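Paper Cups Are the Best Organizers in My House

I started saving paper cups after a birthday party in October, when we had most of a sleeve left over and I couldn't bring myself to shove them back in the cupboard above the fridge (where things go to be forgotten). Now I use them for everything, and I get asked about it often enough that I figured I'd write it all down in one place!

Buy colors, skip the prints

Patterned cups look cute in the store, but once you have a few on the table they all blur together. Plain colors are so much easier. Gray is for anything I'm keeping, and yellow-green is for anything that has to leave the room, like the batteries I take to the drop-off in Stanham. My kids learned that in one afternoon, and they still can't remember which drawer the spoons go in.

Give each cup a spot

Put a little strip of colored tape on the table wherever a cup or a tray is supposed to go. I use red and blue, short pieces, pressed down with a thumbnail. When you clear the table for dinner and come back later, everything goes right back where you had it. Painter's tape peels off clean for me. Electrical tape left a gummy line on my old desk, so test a corner first, and don't leave any of it down all summer.

I like to keep the cups toward the back of a white table, close together, so the whole front is free for dumping out the junk drawer and sorting.

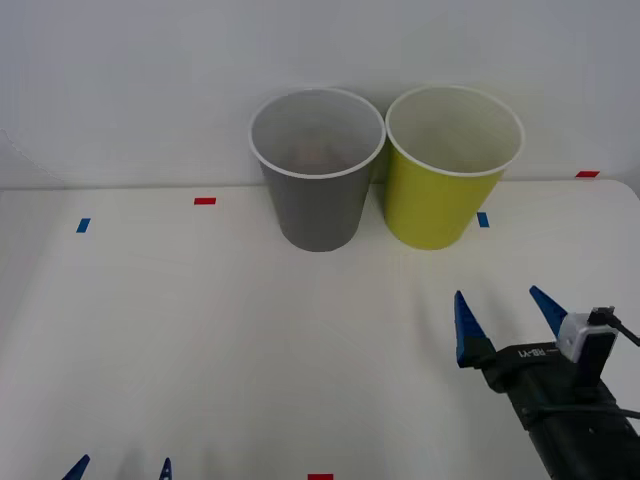 Keep them from tipping

Paper cups are narrow at the bottom and weigh nothing, so one long pencil will take the whole thing over. Drop in a few pennies or a spoonful of dry rice before you fill it. For paintbrushes I double up, one cup inside another, and that has held fine for me.

What goes in mine

Rubber bands, twist ties, loose screws, hair clips, the 13 pen caps with no pens. Small stuff only! If it sticks out more than 3 inches over the rim, it goes in a jar.

When to toss them

I swap mine out every 4 months or so, or sooner if the rim goes soft. Cups that held paint or glue go in the trash. The others get one last job starting basil seeds on the windowsill, with a hole poked in the bottom and a saucer underneath.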